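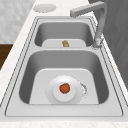 4. First Start-Up and Programming

Last updated: 10/4/23

Complete Section 3 (Plumbing and Drain Connections) before you start. The Tarlow softener must be on a level floor, with the bypass valve in the BYPASS position and the power supply unplugged. Allow two hours for the full procedure, including the first regeneration.

4.1 Flushing the supply line

1. Close the main shutoff valve.
2. Open the cold faucet nearest the softener. Remove the aerator and set it aside.
3. Open the main shutoff valve halfway. Let the water run until it is clear and free of air.
4. Close the faucet and refit the aerator.
5. Check both bypass connections for drips. Hand-tighten the collars if needed.

CAUTION: Do not use pipe sealant on the bypass collars. The O-rings make the seal, and sealant will damage them.

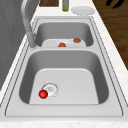

4.2 Filling the resin tank

1. Turn the bypass valve slowly to the quarter-open position. Water will enter the resin tank and push air out through the drain line.
2. Plug in the power supply. The display shows the software version, then the time of day.
3. Hold REGEN for five seconds. The valve motor runs and stops at BACKWASH.
4. When a steady stream with no air comes from the drain line, turn the bypass valve to SERVICE.
5. Press REGEN once to step to the next position. Repeat until the display returns to the time of day.

NOTE: The first water from the drain line may be light brown. This is resin dust from shipping. If the color remains after ten minutes, repeat steps 3 to 5.

CAUTION: Opening the bypass valve too fast can force resin into the household plumbing.

4.3 Adding water and salt

1. Remove the brine tank lid and check that the float moves freely.
2. Pour three gallons of water into the brine tank. This is needed only at first start-up – the valve meters the refill after that.
3. Add salt to the line marked on the brine well. Use pellets or solar crystals. Flado pellets are supplied with some models.
4. Replace the lid.

Do not use rock salt or block salt. Do not mix salt types in the same tank.

4.4 Setting the controller

The Chien controller calculates reserve capacity from water use. It needs three entries: time, hardness, and capacity.

1. Press MENU. Set the time of day with the arrow keys and press MENU again.
2. Enter the hardness in grains per gallon. If the water report lists milligrams per liter, divide by 17.1 and round up.
3. Enter the capacity in gallons between regenerations. The factory setting is 1,162. For the large resin tank, enter 1,467.
4. Set the regeneration time. The factory setting is 2:00 a.m.
5. Press MENU to save. If no key is pressed for 60 seconds, the controller discards the changes.
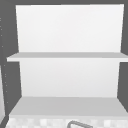

The service counter starts at zero when the settings are saved. It shows a reminder at 3,700 gallons. At 4,000 gallons the display flashes until the prefilter is replaced and the counter is cleared (see Section 6.2).

4.5 Testing the softened water

1. Start a manual regeneration and wait for it to finish.
2. Run the cold water at the kitchen sink for three minutes, then the hot.
3. Fill the test vial to the line from the cold faucet. Add one drop of reagent and shake.
4. Compare the color with the chart. Blue is soft. Red is hard – check that the bypass valve is fully at SERVICE and test again.
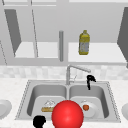
Double-basin kitchen sink with plate and sponge.

NOTE: Hot water may test hard for several days while the water heater still holds untreated water.

Record the hardness and capacity settings on the label inside the Irker warranty booklet.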